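Home Explore Topics About Sign in

We use cookies to keep you signed in and to remember your text size. Accept all / Manage choices

Clistlow Chapel Notes
23 June 2020

A little thread about fasting, of all things. I've had two messages about it this week and my thumbs got tired of typing the same reply, so it's all going here!

I'm no expert. I grew up in a chapel where fasting was something people did in the Bible and then everyone went home to a roast. The first time I tried it I was 16, on a youth weekend at Stoltholm, and I lasted until the smell of toast came up the stairs.

What I had in my head back then was that going hungry would make God listen harder. Like turning up a dial. I honestly thought if I skipped enough meals I'd get the exam results I wanted (I didn't skip enough meals, and I didn't do enough revision either).

Then years later I read Isaiah 58 properly, start to finish, and it stopped me. The people are cross – why have we fasted and you haven't noticed? And the reply they get is about how they treat their workers, and sharing bread with the hungry, and bringing the homeless poor into the house. I must have read it five times that evening.

Matthew 6 is the other one I go back to. Jesus says "when you fast", and then it's all about washing your face and not looking miserable so people will admire you. Which does make writing a public thread about it a bit awkward, I know. I'm not going to tell you which day I do mine. 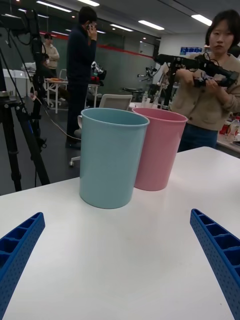 Do you have to go without food for a whole day for it to count as a fast?

There isn't a set length. Plenty of Christians miss one meal and pray through the time they'd have spent eating, and some go from sunset to sunset. I started with lunch, and lunch is still what I do most weeks.

Practical bit now. Please keep drinking water. If you're pregnant, or diabetic, or on tablets that need food, talk to your doctor first. And if you've ever had a bad time with eating, leave food out of it altogether, please. I mean that kindly and I mean it firmly. A friend from the Seol prayer group gives up the telly in the evenings and she gets far more out of it than I ever have from an empty stomach.

What do I do with the time? Very ordinary things. I read one psalm out loud, slowly. I sit for a bit. I pray for people from the list on the back of my church notebook, and usually I remember somebody halfway through who ought to have been on it. Some weeks I'm just hungry and grumpy and I look at the clock. I've stopped worrying about those weeks so much.

We also put the lunch money aside, which I pinched straight from Isaiah. A few of us have been doing it at Clistlow for a good while now and it goes to the food cupboard on Clirov Road. Last time I heard, the total had got to £3901, and that's mostly from sandwiches people didn't buy! I was so chuffed I rang my mum.

Somebody asked whether you should fast on a Sunday. The old habit in a lot of churches was no, as Sunday is for celebrating the resurrection, and even in Lent the Sundays weren't counted as fast days. I like that. It's a feast, so have your dinner.

And someone else wanted to know what to do if they break it early. Eat your biscuit and say thank you for it. I used to start the whole day again as a sort of punishment and it made me unbearable to live with.

If you fancy trying it with company, we're hoping to do a few weeks together in September, one meal a week, with a psalm to go with each. No sign-up or anything, I'll just post the psalm here in the morning. Psalm 63 first, I think – "my soul thirsts for you" – unless anyone's got a better idea. Replies are open.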